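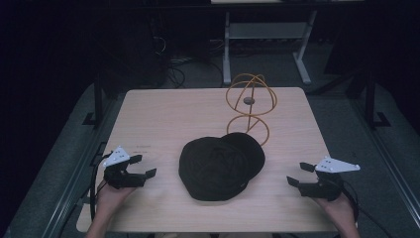
家务与车间作业自动化，指由机器承担住宅、商店、仓库及小型工场中原本由人手完成的零散劳动，包括收纳、折叠、擦拭、分拣、上下料和简单装配等。与流水线上的专用设备相比，此类作业的对象种类繁多，摆放位置不固定，一次操作往往只持续数秒，却要求操作者不断判断物体的朝向、软硬和受力部位。整理帽子即为常被引用的任务之一：一顶深色棒球帽侧放在浅色木纹桌面上，帽檐叠在橙褐色线状架子的下部，人只需一眼便能决定从何处下手，机器则须分别判断帽冠的凹凸、帽檐的弯曲方向以及架子各圈之间的空隙。截至本条目编写时，机器能够在受控条件下完成其中相当一部分动作，但尚不能在普通住户家中不加看护地连续承担整套家务。

首页 分类 工程技术 机器人学 家务与车间作业自动化 讨论 历史

2024/4/2 Clarero百科 工程技术编辑组
阅读时间：9分钟

定义与范围

“家务作业”在工程文献中没有统一的边界。较窄的用法仅指对物品的直接操作，如拿取、放置、悬挂、折叠；较宽的用法还包括移动、导航、与住户交谈以及对任务先后的安排。扫地机器人和洗碗机通常不列入窄义范围。前者基本不接触物体，后者由人完成装载与取出，机器只负责封闭腔体内的一段工序。

“车间作业”在本条目中专指小批量、多品种的手工环节，例如为机床取放工件、将零件码入料盘、理顺线束、粘贴标签。汽车焊装、喷涂等大批量工序早已自动化，其工件由夹具精确定位，机械臂重复既定轨迹即可，因此不在讨论之列。两类作业所处的行业不同，技术难点却高度重合，近年的研究多将其合并处理。

历史沿革

工业机械臂自二十世纪六十年代起进入工厂，最初用于搬运高温铸件和点焊。此后数十年间，工程界的主要做法是改造环境以适应机器：物料按固定间距排列，工位以围栏隔离，光照保持恒定。这一做法在工厂取得成功，移入住宅则难以成立，住户不可能为一台设备重新安排全部家具和用品。

二十一世纪初，带有摄像头和力传感器的双臂平台开始出现在大学实验室，叠毛巾、取饮料、开门等演示陆续公开。早期演示的速度普遍很慢，叠一条毛巾可能耗时十余分钟，且背景、光线和毛巾颜色均经过挑选。后来，深度学习方法提高了物体识别的可靠性，抓取刚性小件的成功率明显上升，仓库分拣由此成为较早具备商业条件的领域。

此后，研究重点逐步转向由人示范、由机器模仿的方法。该方法不要求工程师为每一种物品编写规则，而是收集大量人类操作的记录，再由模型从中归纳动作。数据的来源随之成为核心问题，采集方式、采集地点和操作者的习惯都会影响最终结果。

作业类型与难度

从物体性质看，刚性、形状规则且不透明的物品最易处理，如纸盒、罐头和塑料杯。透明或反光的物品次之，玻璃杯和抛光餐具常使深度相机给出错误读数。织物、绳索、塑料袋等可变形物体难度最高，其形状在接触后随即改变，机器在动作之前所做的估计很快失效。

帽子介于两者之间。棒球帽的帽檐较硬，帽冠较软，夹持帽檐时整体会向下翻转，夹持帽冠时则可能压塌。手套、鞋和带拉链的包也有类似特点，研究者有时将它们归为“半刚性物品”，在测试中单列一组。

从动作性质看，单纯的拿起和放下已较为成熟。插入、套挂、拧紧等需要对准的动作难度较大，误差容许范围通常只有数毫米。需要双手配合的动作又高一级，一只手固定、另一只手操作，两者的时序与用力必须协调。开瓶盖、套枕套、给垃圾桶换袋均属此类。

从任务长度看，一项完整的家务往往由十几个至数十个步骤组成。即使每一步的成功率都很高，整项任务的成功率也会因逐步相乘而下降。以收拾餐桌为例，机器须区分餐具与剩余食物，决定先后顺序，避免碰倒高脚杯，并在某一步失败后知道如何恢复。恢复能力的不足，是目前多数系统无法脱离看护的直接原因。

末端执行器与示范数据
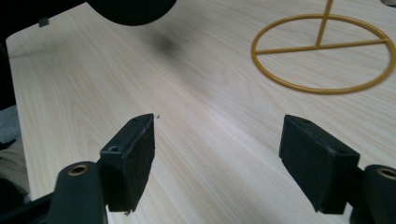 末端执行器是机器与物体接触的部分，其形式在很大程度上决定了可完成的作业。五指仿人手动作丰富，但价格高、易损坏，控制也较复杂。两指平行夹爪结构简单，维修方便，在研究和生产中使用最广。夹爪内侧的材料同样重要，表面过滑则物品脱落，过硬则损伤物品；泡沫质感的垫块可以随接触面略微变形，使用中也容易沾上灰尘和细小纤维，两指相对张开时内侧的浅色斑点清晰可见。对于黄色线状支架一类的细长目标，圆环底座平贴桌面，竖杆立于横杆中央，两指应当夹持竖杆还是避开竖杆，须视任务而定。

获取示范数据的途径主要有三种。其一为遥操作，人通过操纵装置控制真实的机械臂，所得数据与机器的实际动作完全对应，但设备昂贵，操作者须经训练，效率较低。其二为手持夹爪，人直接握持与机器末端相同或相近的夹爪完成作业，由夹爪上的相机和定位标记记录动作。手持方式便于携带，可在不同房间和工位使用，缺点是人的手臂与机械臂的活动范围不同，部分动作无法由机器复现。其三为徒手示范的视频，来源最为丰富，但缺少受力信息，手指动作与夹爪动作之间的换算也较困难。

三种途径在实践中常混合使用。一般认为，数据的多样性比单一场景下的数量更为重要。在同一张桌子上反复录制同一件物品，能够使模型在该桌面上表现良好，更换桌面颜色或物品位置后则可能明显退步。因此，采集规程通常要求变换物品的初始朝向、架子与物品的相对位置以及照明条件，并保留一部分未成功的示范，供模型学习纠正。

相机的安装位置也影响数据质量。位于头部的相机视野较宽，可以看到双手和整个桌面，但双手靠近物体时容易造成遮挡。位于夹爪上的相机距离物体近，能够看清接触部位，却难以判断物体在桌面上的整体布局，过近的物体还会失焦。多数系统同时使用两类视角，由模型自行分配权重。

评测

不同机构报告的成功率往往不可直接比较。有的以单次抓取为单位，有的以整项任务为单位；有的允许重试，有的一次失败即告终止。测试者是否在两次试验之间复位物品，复位是否精确，同样会改变结果。

Mai评测集是为减少此类分歧而编制的，收录289件日用品和车间小件，按刚性、半刚性和可变形三组排列，每件物品规定了若干初始姿态。评测集要求受测方提交未经剪辑的录像，并注明是否有人远程介入。其编制说明指出，远程介入并不必然使结果失去价值，但应当与自主运行分别统计。

Devach测试规程侧重整项任务，列出24项家务，包括将衣物挂上衣架、清空洗碗机、整理玄关和更换床单等。规程规定每项任务在陌生房间内进行，受测系统只能获得文字指令。在1月发布的一轮结果中，参测系统在整理玄关和摆放餐具两项上表现较好，更换床单一项则没有系统完成。规程的批评者认为，任务清单偏重城市公寓的生活方式，对院落、灶台和手洗衣物等情形考虑不足。

Parnau试验车间则提供了生产环境中的一组数据。该车间在小件上料工位安排了200次无人看护的测试，其中43次需要人工到场处理，原因主要为零件相互勾连、料盘移位和夹爪垫块脱落。车间方面在总结中认为，设备停顿后能否自行恢复，对排班的影响大于单次动作的快慢。该结论仅针对小件上料，未必适用于其他工位。

应用现状

在仓储和物流领域，刚性包裹的拣选已有较多实际部署，软包装和散件仍常由人处理。在商业洗衣领域，毛巾和床单等形状统一的织物由专用机械展平和折叠，投料环节则多保留人工。餐饮业中，炸制、冲泡和洗涤等环节出现了半自动设备，备菜与装盘的自动化程度较低。

在小型制造企业中，机床上下料是较常见的切入点。工件种类有限，节拍较长，设备短暂停顿的损失可以承受。理顺线束、套热缩管和清除毛刺等作业仍主要依靠熟练工人，其中既有技术上的困难，也有小批量条件下调试费用难以摊薄的因素。

在住宅领域，面向消费者的通用操作机器人尚未形成成熟市场。已公开的产品和样机多在有限场景中运行，有的在遇到困难时由远程人员接管。养老和康复机构对递送、拾物等单项功能的需求较为明确，这类环境有工作人员在场，试用条件优于普通家庭。

成本、安全与隐私

成本包括设备购置、安装调试、日常维护和故障处置四部分。公开讨论多集中于购置价格，实际使用中，故障处置所占用的人力同样可观。一台设备若每日多次要求住户到场，其节省的时间可能被抵消。

安全方面，工业场合长期依靠围栏和急停装置，住宅中则须允许人、儿童和宠物与机器处于同一空间。常见措施包括限制臂部速度和力矩、采用轻质结构、在接触异常时停止运动。但停止运动并非在所有情况下都是安全状态，例如机器手持热锅或正在搀扶人员时，突然停止可能带来新的危险。

隐私问题源于机器对视觉信息的依赖。在住宅中运行的设备会持续拍摄室内陈设，若允许远程接管，影像还会传送至户外。部分运营者采用本地处理、人脸遮蔽和限时保存等措施，各地的法律要求并不一致。

争议

关于机器何时能够胜任一般家务，存在明显分歧。持乐观意见者认为，示范数据和模型规模的增长将使不同任务之间产生迁移，单项作业的进展最终会汇合为通用能力。持审慎意见者指出，物理接触的数据采集速度远低于文字和图像，且磨损、打滑、卡滞等现象难以仅凭视觉掌握。

另一项争议涉及仿人外形的必要性。支持者认为，住宅和工具均按人体尺寸设计，仿人机器可直接利用现有环境。反对者则主张采用轮式底盘和简单夹爪，以较低成本完成大部分桌面作业，并通过少量改造解决其余问题，如在抽屉上加装拉环，或选用便于夹取的衣架。

劳动影响的评估同样没有定论。家务多为无偿劳动，其减少不直接体现在就业统计中；家政、洗衣和仓储行业则可能出现岗位内容的变化，部分从业者转为设备看护或示范数据的采集人员。此类岗位的培训标准和报酬水平目前尚无统一规定。

参见

末端执行器
模仿学习
可变形物体操作
遥操作
服务机器人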